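Climness Bench Cell
Used and demo equipment – Assembly and handling
Stock number 2227
Page updated August 11, 2025

Overview

We sell the Climness bench cell to small shops that have one dull, repeated job and want to stop giving it to a person. We also talk a fair number of shops out of buying it. If you came to this page hoping for a machine that can be rolled onto the floor and told to tidy up, load the washer, sort the scrap bin and sweep, close the tab. It does not do that, and we have not seen one at any price that does it well enough to leave alone for a shift.

What it will do is pick up a part it knows from a place it knows, and put it in another place it knows. Inside those limits it is a decent piece of equipment. Plukamitz builds the cell and the fixture panels. We supply, install and service it from our shop.

What the job looks like in practice

Most buyers start with kitting or put-away. Small parts come in on a tray, each type has its own holder, and the holders are mounted on a panel the arm can reach. A person does this without thinking, while talking about lunch. The arm needs every holder taught, the panel bolted down so it can't shift, and a part that is the same size every time. Narrow slots are the hard ones. Open boxes forgive a lot more, and we tell people to use boxes wherever the part allows.

Loose cords are still a headache. A rigid part stays the shape it was when you taught it. A cord or a bag doesn't. We have run harness trials for three customers and recommended against automating two of them. The third changed its packaging so the cord was clipped before it got to the cell, and that was most of the fix.
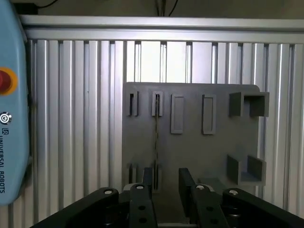 Can the cell put parts away overnight with the lights off and no one in the building?
Plan on having someone within earshot. A jammed part or a dropped one stops the cycle until a person clears it, and a cell that stops ten minutes after you lock up has done ten minutes of work.

Demo figures

We get asked for a success rate, and we are wary of giving one, as sellers in this business tend to quote the best afternoon they ever had. So, with the conditions attached: on our last full trial we ran 3000 put-away cycles with one molded part, one operator nearby and the fixture unchanged throughout. The cell stopped and asked for help 162 times. Most of those were at the narrow slots. Cycles where it recovered by itself on a second try are not in that number.

Is that good? For a shop where an operator is already standing at the next machine, it's workable. For a shop that wanted to take the operator away, it isn't.

We then swapped in a second part, close in size but with a softer edge, and gave the cell no new teaching. We gave up on that one early. Anyone who tells you their arm "just adapts" should be asked to do the same swap in front of you.

Chores people ask about

Wiping down benches. Possible on a flat, clear bench. Yours is not clear.
Folding shop towels. No. We have seen it done in videos, usually sped up.
Emptying trash. No.
Loading a parts washer basket. Yes, if the basket sits in a locator and the parts are all one kind.
Returning hand tools to a shadow board. Sometimes. Tools with a fixed pickup point go back all right. Tools left in a heap have to be sorted by hand first, and by then you could have hung them up.
Household work. We get this call every month or so. Our answer is to buy a dishwasher.

Included with the cell

Arm with its teach pendant
Two-finger gripper
Aluminum profile enclosure
One fixture panel, made to your part drawings
Two days of setup and teaching at your site
Spare gripper fingers, one pair

Not included

Vision system. We can quote one, but see if you can fix the part position first. It's cheaper.
Part feeders
Compressed air
Risk assessment for your site. You need one, and we will not switch the cell on for production without seeing it.

Should you buy one

Our rule of thumb is more than 1000 of the same part per week, every week, with somebody on hand. Under that, a bench with good bins and a stool will beat this cell on cost for years. Morkel, our dealer for the coast, uses a stricter number than we do and has lost sales over it.

One customer, Cele, sent back a demo unit after a month and bought label holders and better lighting for the hand station. They still order panels from us for manual use. The panels are the best part of the product, in our opinion – even a shop with no arm gets fewer mix-ups when every part has one obvious place to go.

Trials

Send us a box of your real parts, with the ugly ones left in. We run them on the demo cell and send back the full log, stops included. Trial slots are open again from October. There is no charge if you cover shipping both ways.

Ask for Nomvula Adams in applications. She runs the trials herself and will want to know what happens to a part after it is put away, so have an answer ready.

Price on request. Lead time depends on the fixture panel.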